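Simulated kitchen rehearsal (workplace practice)

Simulated kitchen rehearsal is what we call it when a robot's kitchen work gets tried out on a computer before anyone has to share a room with the machine. I picked up the term at Gresdale, a catering firm with 35 people on the payroll, and I've kept this entry going ever since (corrections welcome!).

Background

The method came to Gresdale by way of Markcombe, a smaller kitchen across town that had been doing it for a year. Sanne Maes, who ran our prep shift back then, wanted the staff in on it from the start - so the cooks sat down with the software people in July and argued about drawer handles for 30 minutes. I loved it.

How it works

A two-armed robot is put into a made-up room with counters, cabinets and a lot of clutter. The colors and patterns can get pretty wild, and the idea is that a robot that copes with strange rooms won't be thrown by ours. We went through 180 rooms the first season.
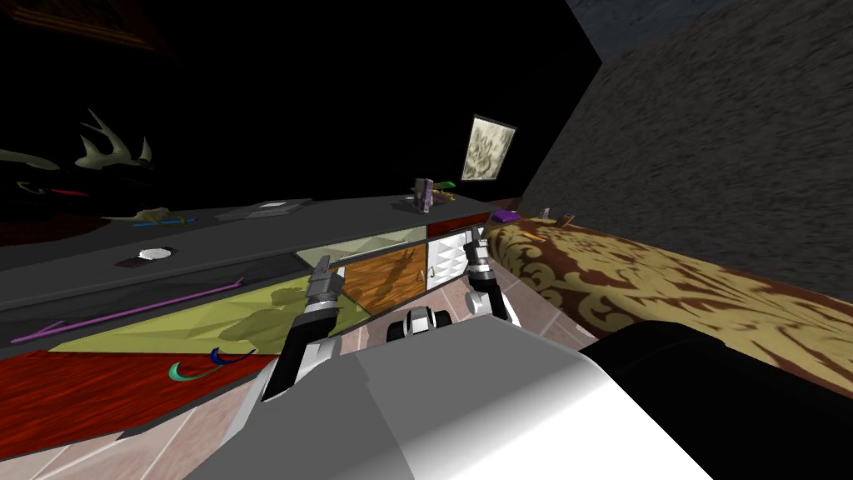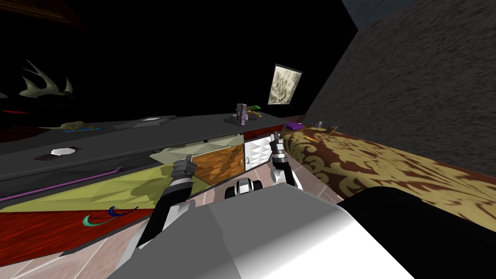
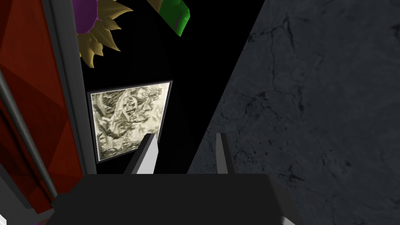
Simulated room with a two-armed robot: two views along the counter, then a close view of one gripper.

What changes for staff

The biggest change is who gets asked. Our dishwashers and prep cooks now review the runs, and they spot stuff the engineers miss, like a door that would swing into somebody's knees. Reviewing counts as paid time, which took some pushing. Some people enjoy the desk hours and some can't stand them - I'm in the first group, my back is very happy about it.

There are gripes too. Opening cabinets used to be the easy part of a shift, a little breather between heavy jobs, and a few of us worry about losing it. Žukauskas, the firm that handles our scheduling, now lists reviewing as its own task.

See also: Isberg method; shift review; kitchen layout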